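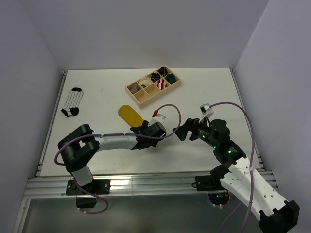
*White tabletop with a robot arm at either side of the front rail.*

# About Jusitano

Jusitano supplies room allocation and rate management services to independent hotels, guest houses and serviced apartments. The company has its office in Gresotbridge and a second, smaller one in Prundunholm. We do not own or run any accommodation, and we do not sell rooms to the public under our own name.

## What we do

A small hotel will usually sell its rooms through several booking sites, by telephone and at the desk. Each route has its own calendar, its own commission and its own rules on cancellation. Jusitano keeps one record of what is free and passes it to every route the hotel has chosen. When a room is sold, it is withdrawn from the others. When a booking is cancelled, the room goes back on sale under whatever terms the hotel has set for late release.

The service has 4 parts:

- **Availability.** One calendar per property, held by room type or by single room.
- **Rates.** Base rate, season, length of stay and occupancy, with a floor price below which no room is offered.
- **Content.** Room names, bed types, check-in times and access details, checked against the property's own list before release.
- **Reconciliation.** Monthly matching of commission invoices against stays, with no-shows and shortened stays marked for query.

All parts run on Moen, our own system. Moen replaced an earlier set of spreadsheets and overnight file transfers. Overnight transfer is still offered to properties whose front desk software cannot send or receive live updates, but only for those with fewer than ten rooms.

## Who we work with

As of November 2022 we hold contracts with 596 properties. The smallest is a two-room guest house. Chains are accepted where each hotel sets its own rates - we do not take on groups that price centrally.

Moen currently has space for 1,000 properties. Applications are handled in order of receipt, and seasonal properties are asked to apply at least eight weeks before opening.

## Joining

Set-up starts with a survey of room types. This takes longer than most owners expect, as the same room is often described differently on each booking site. We agree a single list, map it to each route and run a test period in which sales are made as normal and Moen only records them. Live control begins once the two records match for 14 nights in a row.

No new properties are switched to live control in December. Existing customers have full support during that month, including on public holidays.

## Charges and data

We charge a fixed monthly fee per room and take no commission on bookings. The fee for closed months is reduced, provided the closure is entered in the calendar beforehand.

Guest names and contact details pass through Moen for delivery to the property and are deleted after departure. Card numbers are not stored.

## Contact

Properties already under contract should use extension 662 and have their property code ready. New enquiries go to the Gresotbridge office. Guests with a question about a stay should contact the hotel or the site where they booked, as our staff cannot change or refund individual bookings.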